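White clogs going yellow, can I get them back?
Posted by Si-eun Ki, 2021-08-13

I'm on my feet all day in a bakery and live in plain white molded clogs. The pair I bought last October is already kind of buttery at the heel. Soap does nothing! I want to fix them before I spend another 40 dollars. The color I'm after is this sort of white:

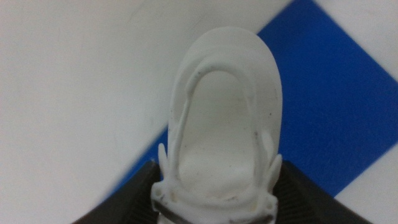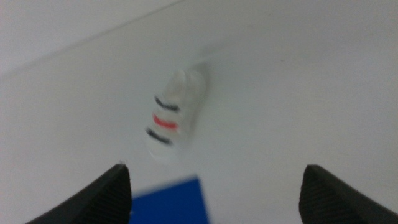 2 replies

Moon
Ooh, I've been there. Warm water, dish soap, a good squirt of baking soda paste, old toothbrush. Leave the paste on for some 40 minutes, then rinse. Dry them in the shade, mine got worse on a sunny porch. Skip the bleach (I ruined a pair that way, they went more yellow and a bit sticky). If it's deep in the foam it probably won't all come out, sorry.

claltano
just buy black ones lol. been wearing the same pair 2 years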